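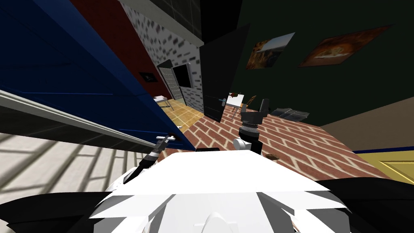
The simulated room, with both of the robot's arms in view and the brick floor beyond them.

Our work on the Stiline project entered its second phase in September, and several readers have asked how the change has been received by the people who work in our buildings. I manage room services for Olance at the Ivgate residence, which has 138 furnished rooms let by the month. The views in this post are my own, although my colleagues have read it and asked for two corrections, both of which I have made.

The purpose of the project is limited. When a tenant leaves, a room must be reset: doors and cabinets opened and checked, small items picked up from the floor, furniture returned to its place, and the room record completed. Cleaning comes afterward and is outside the project. The reset has always been done by hand, usually by one person working alone with a paper sheet. The plan is for a two-armed robot to take over part of the picking up and the door checks, under the supervision of the same staff.

Before any machine is brought into a corridor, the tasks are practiced in simulation. Our supplier, Gautier, provides a set of virtual rooms, and these do not copy ours. The one shown at the top has a red brick floor, a very dark green wall with two pictures on it, and a yellow door at the far right. We have no such room at Ivgate. I asked whether this was a drawback and was told that variety is wanted at this stage, so that the software does not learn one layout by heart. I accept the point, but the staff would still like to see a room with our own carpet and our own wardrobes, and I have passed on that request.

Four members of the room team now spend part of each shift at a desk on the second floor, reviewing attempts made in the simulator. Solange Gilbert has been with the residence longer than any of us and was the first to sign up. She marks each attempt as acceptable or not and writes a short note on the ones that fail. By the end of the first phase the team had reviewed 1,344 attempts. Her notes are brief and severe, and the supplier's engineers have told me that they read hers first.

The review work raised a matter that I had not prepared for. A person who has reset rooms for years knows a great many things that were never written down. Murali Achari pointed out that the checklist says "check behind door" and gives no further guidance, yet every member of the team looks at the hinge side first, where socks and chargers end up. The robot had to be given that instruction, and a new employee would have needed it as well. Our written checklist is now 14 lines longer than it was in the spring, and Loïc Texier has started using it to train temporary staff.

There have also been objections, which deserve to be recorded fairly. Wulan Ginting, who represents the team in the monthly staff meeting, asked for a written commitment on hours. Management has confirmed that no position will be removed during the trial and that contracted hours will stay as they are. No commitment has been given for the period after it. She considers this insufficient, and I agree with her. The question is on the agenda again for the next meeting.

A second objection concerns the desk work itself. Looking at a screen for long stretches is tiring in a different way from walking the floors, and two of the reviewers reported headaches. Sessions have been shortened, and each reviewer now returns to the floors for the second half of the shift. Reviewing is paid at the supervisor rate, a point that took longer to settle than it should have.

For my own part, the largest change has been in scheduling. I used to plan by floor and by person. I now plan by task, with desk sessions placed before 11 in the morning, when departures are few. The old schedule fit on one page – the new one does not, and Hugo Tanguy at the front desk has asked me more than once for a version he can read while on the telephone. A simpler copy is being prepared.

The next phase will place one machine in an empty room on the ground floor for 10 weeks. Tenants will receive a letter beforehand, and the room will be closed to them for the whole period. Staff who do not wish to work beside the machine may decline, with no effect on their hours or pay. I will report here once the first month is complete. Colleagues at other residences who would like a copy of the extended checklist may write to me through the contact page.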